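共同工房双腕仕分け装置 製作進捗報告(第2回)

提出日:3月19日
報告者:Chepkoech Simiyu
助成枠:Akska 小規模製作助成
製作場所:共有工房 Fimen

1. 今期の範囲

前回報告で未了としていた手首カメラの取り付け、作業台の養生、部品トレイの位置登録の三点を今期の対象とした。制御盤の配線整理は次期に回している。仕分け装置の呼称は前回まで「試作機」としていたが、工房内の他の製作物と紛らわしいため、今回から Mabula に統一する。

2. 機構部

アーム二台は作業台の奥側に金属板を介して据え付けた。据付板の穴位置が図面と合わず、長穴に追加工して対応した。追加工後の締結に緩みは出ていない。グリッパの指は平行開閉型で、先端を細くした形状に変更した。旧形状では、部品が隣り合っている場合に指が隣の部品に当たることがあった。

新形状の指は押しボタンの首部を挟む前提で寸法を決めている。キャップ側を挟むと姿勢が定まらず、トレイに置いた後に倒れる例が多かった。把持位置の指定は、部品の向きごとに分けて持たせることにした。

3. 手首カメラ

視野の下側に両方の指先が入る取り付け角とした。指先と部品の相対位置を同じ画像内で確認するためである。

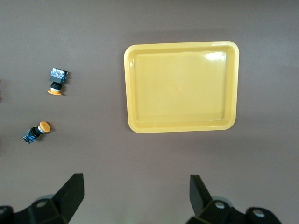
図1 手首カメラの画像。押しボタンスイッチと黄色トレイ。

検出処理で問題になったのはトレイ床面の反射である。樹脂の光沢で隅に白い点が出て、部品の金属部と誤認することがあった。露出を下げると今度は黒い首部の輪郭が落ちるため、露出は固定とし、トレイ内側に限って明るさの上限を設ける処理を入れた。この処理を入れてからの誤認はトレイの縁付近に限られる。縁の傾斜面については未対応である。

横倒しの部品と立った部品の区別は、キャップの見え方で行う。円に近く見えるか、薄い板状に見えるかで姿勢を分け、中間の場合は手首を回して撮り直す。撮り直しは動作時間に影響するため、回数の上限を2回とした。上限に達した部品は飛ばし、後で再度対象に含める。

4. 作業台とトレイ

台の天面には茶色の紙を敷いた。交換が容易で、部品を引きずった跡も確認しやすい。ただし折り目が残ると低い位置の部品検出に影響するので、張り替え時は折り目を手で伸ばしてから固定する。固定用テープは天面に出さず、台の裏側に回した。

トレイは同形の黄色と緑の二枚で、色による判別は安定している。配置は左右に分け、間を未仕分け部品の置き場とした。
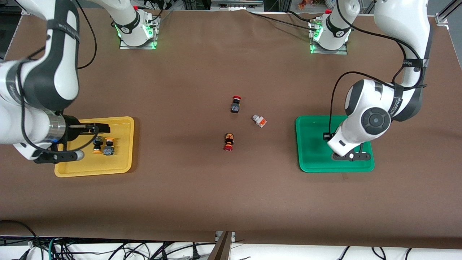

双腕の干渉については、中央の置き場に入る権利を片腕ずつ渡す方式を採った。待機側は自分の側のトレイ上で止まる。両腕の同時進入を許す方式も検討したが、上腕の張り出しが大きく、肘側の余裕を計算だけで保証できなかったため見送った。待ち時間は増えるものの、現段階では動作の確実さを優先する。

ケーブルは床面の経路が整理できていない。台の前側に集中しており、足を掛けるおそれがある。保護モールを手配中で、届き次第、台の脚に沿わせて引き直す。

5. 動作試験

連続試験では延べ1069回の把持動作を記録した。記録項目は把持位置、指の開き、画像および停止理由である。停止理由の大半は可動範囲の制限によるもので、置き場の奥の端に部品がある場合に集中した。置き場の有効範囲を手前に10 mm寄せて再登録したところ、同じ理由の停止は減少した。小形のブロック状部品は指の接触面が足りず、押しボタンと同じ設定では保持できない。専用の指を作るか、把持力の設定を分けるかは未決定である。

6. 費用および調達

指の再製作と養生紙の購入は材料費の範囲内で処理した。予備の指は Drumby に追加発注済みで、納期は10日との回答を得ている。ほかに費目間の流用はない。

7. 次期の予定

・制御盤の配線整理と床面ケーブルの引き直し
・トレイ縁の傾斜面における誤認対策
・ブロック状部品の把持方法の決定
・6月の工房公開に向けた防護柵の仮設

防護柵の寸法は工房側と協議中である。通路幅の条件が確定した段階で、図面を別途提出する。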